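Home | Forums | Motoring Law | New Posts | Log in
Last updated: November

Flat-fee solicitors for a drink driving charge?

colm_c
First offence, court date in five weeks. Horgan Legal quoted me 2,435 fixed and their site says they "win most cases". Anyone used them?

kuhlmann_carola
Win most of what? I'd ask them what counts as a win. A shorter ban after a guilty plea probably goes in that pile.

BrendanQ
Bit harsh. They did my brother's in Mustham and he was happy enough.

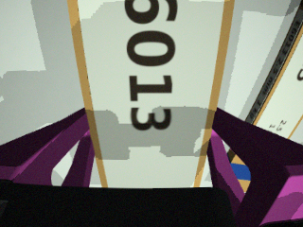
kuhlmann_carola
Happy isn't the same as well advised, Brendan. Would the duty solicitor have got him the same ban for nothing? Colm, get the fee in writing, with what happens if it's adjourned. And check every reference on the charge sheet against the machine printout. A number like 6013 printed sideways is easy to copy down wrong, though I doubt a slip like that would get anyone off.

BrendanQ
He paid 808, no extras.

colm_c
So why am I being asked for three times that?

teresa_nic
Ask them. I'd want a second quote before paying a deposit.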